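4.2 Gripper comparison in simulation

Both end effectors were run on the same dual-arm base, in the same furnished room, same table layout. The Lacroix is a plain two-finger parallel gripper; the Orari has a wider palm and a softer closing profile. Controller gains were left at the Cernico defaults for everything reported in this section. Tuning them per gripper would have helped the Orari, probably, but then the comparison is between tunings.

We ran 397 episodes in total, of which 200 used the Lacroix. Starting poses of the base were randomised, including tilt of the head camera, and objects re-seeded each time. No episodes were dropped except where the physics solver diverged (2 cases, both counted as failures).
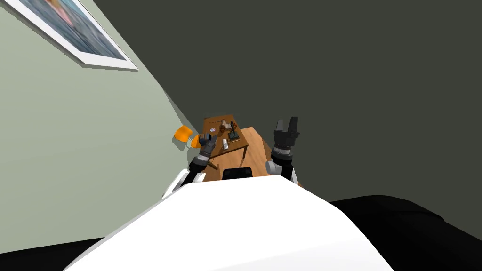 Figure 3. Head camera view in the simulated room, camera tilted, both arms raised near the table.

Approach errors dominated. With the camera rolled well off level the pose estimator favoured table edges over small objects, and the policy then closed early - same behaviour for either gripper, so we don't attribute it to the hardware model. Thin flat items were worse than upright ones. Colour of the tabletop had little effect once the lighting was fixed in February.

Of all the episodes, 161 ended in a clean lift. Splitting these by gripper gives a small edge to the Lacroix, mostly on narrow objects, but the gap is within what we see from changing the random seed alone. See Table 2. Contact friction was taken from the Pledurside parameter set wich is known to be generous for rubber pads; a stricter value is being tested by C. Lecomte and results will go in the supplement.

Cycle time not compared. The two models have different joint speed limits and we did not normalise for it.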